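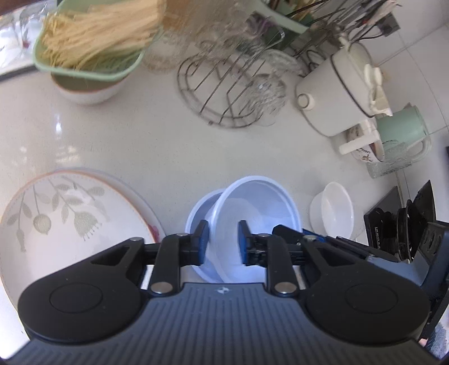
Visit report: Posstead dishware handling site, 2023-11-16

Posstead collects, washes and sorts used kitchenware for rental kitchens. The site employs 86 people on two shifts. Our group was received by Zdenka Lazarević, operations lead, and spent most of the morning in the sorting hall.

Washing was automated first. A Verschueren tunnel line takes racked items at 786 pieces per hour and needs one operator at the outfeed. Loading is still manual, and so is sorting. Mixed bowls, plates and glassware arrive in no fixed order, and nested bowls remain the main difficulty – a two-finger gripper needs a free rim on both sides of the wall.

The second stage, started in February, covers sorting. Staff work at ordinary counters with hand-held grippers and record how they pick up each type of item. The recordings go to Jinmont, which trains the arms in cell 2. Bujar Gashi, a sorter for nine years, now spends half of each shift on this work. He told us that the grip is tiring for the wrist after 33 minutes, and the rotation interval was shortened accordingly. He also said that he had to relearn how to pick up a plate.

Cell 2 handles 210 pieces per hour on flat plates only. Glass goes back to the manual tables. Pay grades have not been revised for the recording work – Lazarević said talks are open. Several sorters asked for written notice before any change to the night shift, and had received it.

We did not see the Lomell stacking unit, as it was down for a belt change.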